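Why Do Doors and Drawers Stick in Summer?

You may have noticed that a door in your home closes easily in winter and gets stubborn in summer. You have to lean on it. Sometimes a window does the same thing, or a kitchen cabinet. The house has not moved and the door has not been swapped for a bigger one. But the door really is bigger than it was in February, by a tiny amount.

The reason is water.

Where does the water come from?

Air always has some water in it. You can't see this water, because it is a gas called water vapor. The amount of water vapor in the air is called humidity. Warm air can hold more water vapor than cold air, so in many places summer air is humid and winter air is dry, most of all indoors when the heat is on.

Wood takes in water vapor from humid air. It gives it back when the air is dry. It does this slowly, over days and weeks, even when nothing wet ever touches it.

What is wood like inside?

Wood comes from the trunk of a tree. If you could look at a piece through a strong microscope, you would see that it is made of long, thin tubes packed side by side, like a box of drinking straws. When the tree was alive, tubes like these carried water up from the roots. The walls of the tubes are made of tiny fibers.

When wood takes in water vapor, the water goes into the walls of the tubes and pushes the fibers apart. The walls get thicker. Every tube gets a little fatter, and the whole board gets wider. When the water leaves, the fibers move close together again and the board shrinks.

The tubes hardly get any longer, though. That is why a board swells across its width and stays nearly the same length. The lines you see on a board are called the grain, and they run the same way as the tubes. Carpenters say that wood moves "across the grain."

How much does it move?

Picture a wooden tabletop that is 1,000 millimeters wide. Between a dry winter and a damp summer it might grow by 10 millimeters, which is the width of a pencil and a bit more. Some kinds of wood move more than this and some move less. A door is not as wide as that table, but the gap around a door is small, so a little swelling is enough to make it rub.

What do carpenters do about it?

They leave room. A carpenter who makes a drawer in winter makes it slightly smaller than the opening it goes into, because the sides will be taller by July. A wide door is often built as a frame with a thinner panel in the middle. The panel sits in a groove and is not glued, so it can swell and shrink without cracking anything. 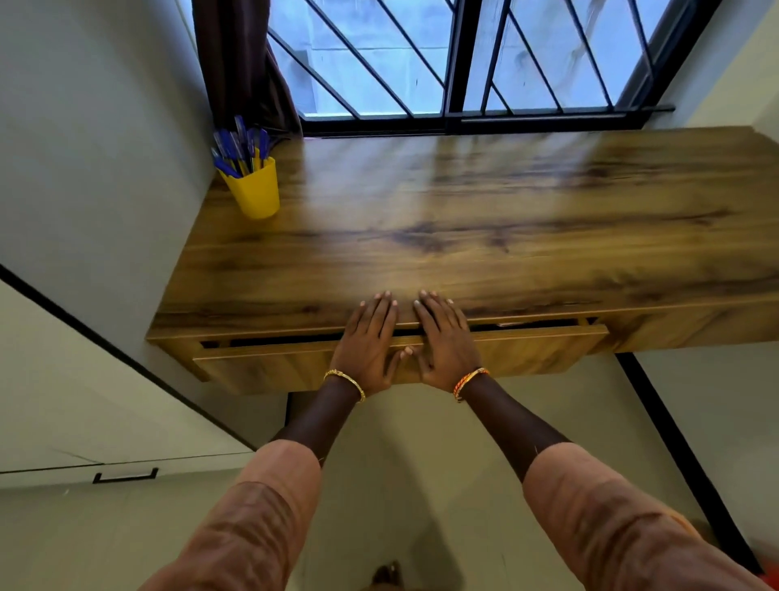
Paint and varnish help too. They don't stop water vapor completely, but they slow it down. The inside of a piece of furniture often has no finish on it at all, and bare wood takes in water faster than painted wood.

What can you do if something sticks?

Don't yank it. Pull or push evenly with both hands so it goes in straight. If it still rubs, an adult can run a candle along the wooden edges that touch. The wax makes the wood slippery. It is better not to sand or cut anything in summer - when the dry weather comes back, the wood will shrink and the gap may be too big.

Try it yourself

You need two flat wooden craft sticks, a ruler, a pencil, and a glass of water. Lay the sticks side by side and draw around each one on paper. Put one stick in the water and leave the other on the table overnight. In the morning, put both sticks back on their outlines. Check the width first, then the length. Let the wet stick dry for a few days and check it again.

Words to know

Humidity: the amount of water vapor in the air.
Grain: the direction of the fibers in wood.
Water vapor: water in the form of a gas.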